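Clotthorpe renters to get laundry hookups under new bylaw

22/05/2018

Landlords in Clotthorpe will have to provide a washer and dryer connection in every newly built rental unit from October, after council passed the change last night by a vote of six to five.

The bylaw covers apartments, basement suites and laneway homes. It doesn't apply to buildings that already have a permit.

Coun. Brenda Whitlock, who brought the motion forward, said tenants have been asking for it for years. The town's last laundromat, on Ellis Street, closed in the winter, and the nearest one is now a bus ride away in Canus.

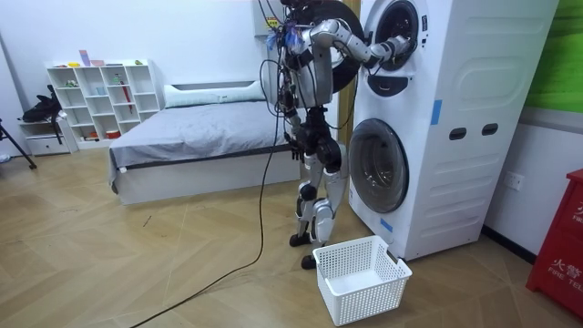

Space was the main point of argument. Builders told council that small suites have no room for a laundry closet, and that every square foot given over to one comes out of the kitchen or bedroom. Whitlock said a tall stacked unit, with the dryer and washer in one white tower, can stand on the floor of a fairly small room. The bylaw requires the water line, drain and vent, but leaves it to the owner whether to supply the machines.

Coun. Siwan Mathias voted against it. She said the cost would be passed on to tenants, and pointed to a staff estimate of $3,558 for each unit.

"That's money people will pay back in rent, whether they use it or not," Mathias said.

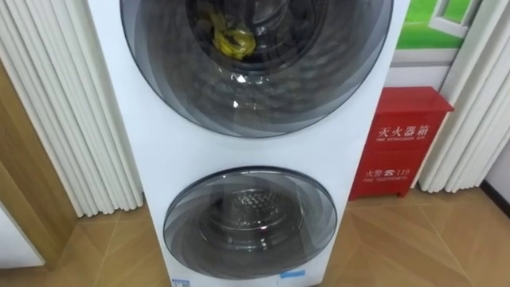
The town's housing survey drew 437 replies from renters. Almost half said they wash clothes at a relative's place or by hand in the tub.

Gwawr Prothero, who rents a suite on Wusia Road, told the meeting she takes her washing to her sister's every second week – two kids, four bags, one bus.

Staff will report back on whether older buildings could be offered a grant for the same work.
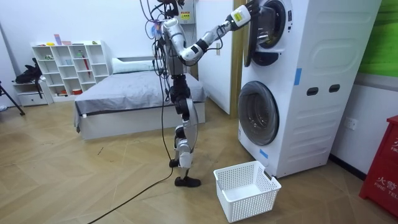
Also at council

Councillors put off a decision on parking fees at the arena until the next meeting. Town engineer Delyth Gwynne said the sewer work on Ellis Street is on schedule, and the road should reopen to traffic by the end of the month.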